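Notes on folding fleece blankets, part 1. Guest room, double bed, one beige fleece. The airing cupboard shelf is 40 cm deep, so the bundle has to come out under that.

Fleece doesn't hold a crease. Pressing it flat with your palms does very little, as the pile springs back. Fold by halves lengthways until the strip is slightly narrower than the shelf, then start turning from one end.

Use the bed, not the floor. A printed bedspread helps: pick a row of the pattern and keep the long edge parallel to it. Butterflies and leaves work as well as a ruler.

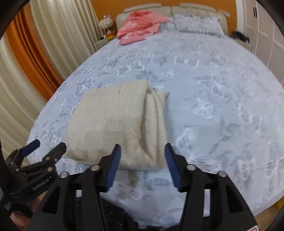 Last turn: tuck the loose end over and under itself. Friction between the two fuzzy faces does the holding. No ribbon, no elastic band.

Measured the Strachan throw the same way. Rolled, it came to 68 cm round. Folded and tucked, it was almost 9 cm shorter. The Cokura one is thinner and slides, so it needs 2 tucks.

Wash note: no softener on fleece. It coats the fibres and the tuck slips. Low spin, line dry, fold once fully dry.

Part 2 will cover pillowcases and whether to store them inside the set.

Replies

covent_linens: Does this work on sherpa?

Author: Only with a wider tuck. The backing is stiffer.

quiltshelf: Tried it on the sofa, edges went everywhere. Will try the bed.

More from this author
Airing cupboard shelf depths
Skesturar duvet cover, after a year
Fitted sheets: corner order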